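Wollpullover durch den Winter bringen: was bei mir funktioniert

Zuletzt aktualisiert: 07.02.2021

Mein grauer Pullover von Grirnwood hat inzwischen sieben Winter hinter sich und ich ziehe ihn immer noch am liebsten an. Eine Kollegin wollte neulich wissen, ob der neu sei (da bin ich natürlich gleich drei Zentimeter gewachsen!), und weil ich ihr dann die halbe Mittagspause lang von Wolle erzählt habe, schreibe ich das Ganze jetzt mal ordentlich auf. Fein gestrickte Merinosachen, grobe Zopfmuster, Kaschmir, falls ihr welchen habt, ich behandle alles ziemlich gleich.

Erst lüften, dann waschen

Die meisten Pullover werden viel zu oft gewaschen. Ich hänge meine nach dem Tragen über eine Stuhllehne ans gekippte Fenster, am liebsten wenn es draußen neblig oder feucht ist, und am nächsten Morgen riechen sie nach gar nichts mehr. Nach dem Duschen im Bad geht es auch. Gewaschen wird bei mir erst, wenn ein Fleck drin ist oder der Kragen speckig wird, und einmal im April, bevor alles in die Kiste wandert.

Waschen ohne Drama

Wenn es sein muss, dann im Waschbecken. Lauwarmes Wasser, einen kleinen Schuss Wollwaschmittel (ich nehme das von Sulen, ein anderes ohne Enzyme tut es genauso), Pullover auf links drehen und eintauchen. Dann zehn Minuten in Ruhe lassen! Kein Rubbeln, kein Wringen, nur ab und zu sanft drücken. Das Spülwasser soll dieselbe Temperatur haben wie das Waschwasser, mit dem plötzlichen Wechsel habe ich mir mal einen sehr schönen roten Rollkragen auf Kindergröße gebracht.

Zum Trocknen lege ich ihn auf ein großes Frotteehandtuch, rolle beides zusammen wie einen Strudel und knie mich drauf. Danach kommt er flach auf ein frisches Handtuch, wird in Form gezupft und einmal gewendet, wenn die Oberseite sich trocken anfühlt. Bitte nie auf den Bügel, sonst habt ihr Ärmel bis zum Knie.

Knötchen

Pilling ist kein Zeichen von schlechter Qualität, auch teure Wolle macht das in der ersten Zeit. Besonders schlimm ist es bei mir unter den Armen und an der Seite, wo die Tasche scheuert. Ich habe einen Wollkamm von Caldeira und einen elektrischen Rasierer. Den Kamm nehme ich für alles Feine, den Rasierer nur für dicke Strickjacken. Pullover flach auf den Tisch, Stoff mit der freien Hand leicht spannen und immer in eine Richtung arbeiten. Wer zu fest drückt, hat schnell ein Loch, fragt mich nicht nach dem blauen Cardigan.

Gezogene Fäden niemals abschneiden! Mit einer dünnen Häkelnadel auf die linke Seite holen, das Gestrick ringsum ein bisschen in alle Richtungen ziehen, fertig.

Motten und der Sommer

Eingelagert wird nur, was frisch gewaschen und richtig durchgetrocknet ist. Ich falte die Pullover locker und stecke sie einzeln in alte Kissenbezüge, dazu Zedernholz, das ich jedes Jahr mit feinem Schleifpapier anraue, damit es wieder duftet. Lavendelsäckchen mag ich auch, aber mehr für die Nase, die Motten in meinem Altbau sind davon wenig beeindruckt. Bei Verdacht kommt das gute Stück für 2 Wochen im Gefrierbeutel ins Eisfach, zwischen Erbsen und Spinat.

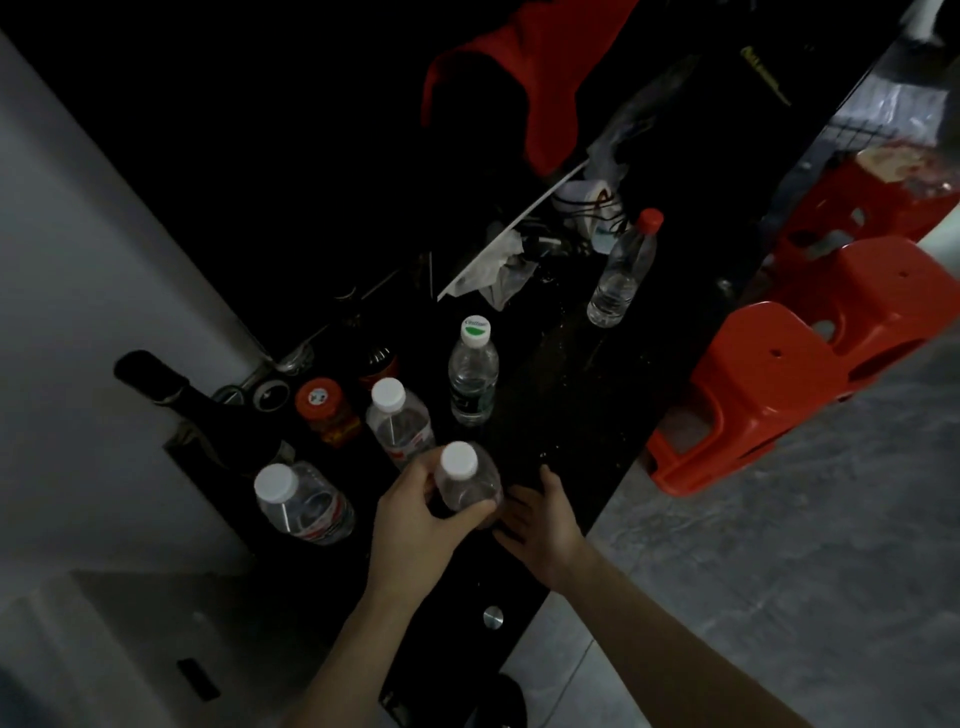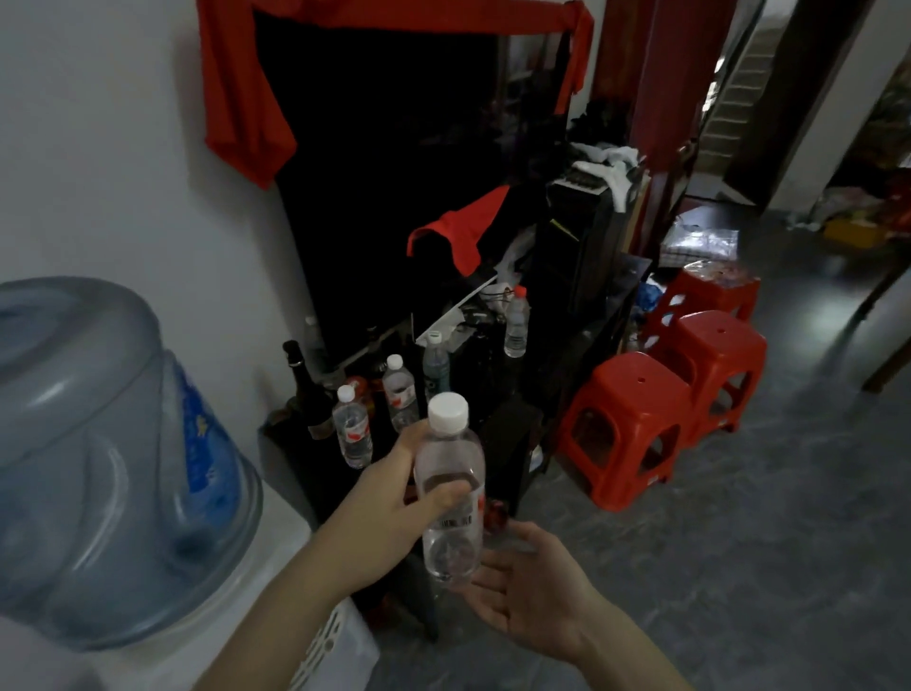
Anselmo Xavier schreibt dazu, er nehme für die Knötchen seit Jahren einen ganz normalen Einwegrasierer und habe damit noch keinen Pullover ruiniert, man müsse nur eine frische Klinge nehmen und ohne jeden Druck arbeiten. Bei Kaschmir würde er es allerdings auch lassen. Außerdem lege er den nassen Pullover zum Trocknen lieber auf ein Gitter, dann komme von unten Luft dran und das Wenden könne man sich sparen. Das mit dem Gitter probiere ich bei der nächsten Wäsche gleich aus!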